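Home | Products | Support | Manuals | Contact

Drundura Handling Cell: Operator Guide
Section 8. Good Practice for Handling Wrapped Food
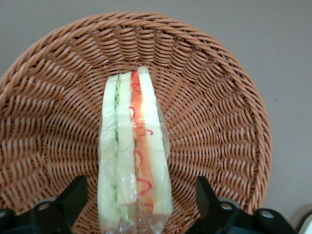 The rules in this section apply to every Drundura cell that handles packaged food, including cells used for training or trials. They supplement the general safety rules in Section 2 and do not replace them. Where the site has stricter food handling rules, the site rules shall be followed.

8.1 Before starting

1. Confirm that the cell is in Hold mode and that the status lamp is steady.
2. Inspect both gripper fingers for chips, burrs and loose screws. A damaged finger shall be replaced before the cell is used.
3. Wipe the fingers and their base plates with a cleaner approved by the site. Clean inside the mounting holes.
4. Place the basket or tray flat on the work surface, inside the marked area.
5. Check that each package is sealed. Remove any item with torn or open wrap.
6. Select the Soft Goods profile on the Carbone controller.

CAUTION: Do not use the Rigid Goods profile for bread, pastry or filled items. The closing force set by that profile can crush the contents without breaking the wrap.

8.2 Setting the grip

1. Move the arm to the approach point at reduced speed.
2. Line up the fingers with the long sides of the package. Both fingers shall be clear of the basket rim.
3. Lower the arm until the fingertips are level with the middle of the package. Woven baskets are uneven, and the tips shall not touch the weave.
4. Close the fingers in single steps. Stop at the first contact shown on the controller.
5. Raise the package 17 mm and hold. If it slips or tilts, lower it, open the fingers and repeat from step 2.
6. Save the position under the product name.

NOTE: Loose flaps of wrap may give an early contact reading. Fold flaps under the package where possible. If the reading is still unsteady, see Tendance Sensor Settings in Section 11.

8.3 During operation

Keep hands outside the marked area whenever the cell is not in Hold mode. A dropped package shall be set aside and shall not be returned to the basket. If the contents have leaked, stop the cell and repeat the cleaning steps in 8.1.

The grip setting shall be checked again after 94 cycles, after any change of basket, and after any change of supplier or wrap.

Tamcombe Technical Publications
Issued March 6, 2018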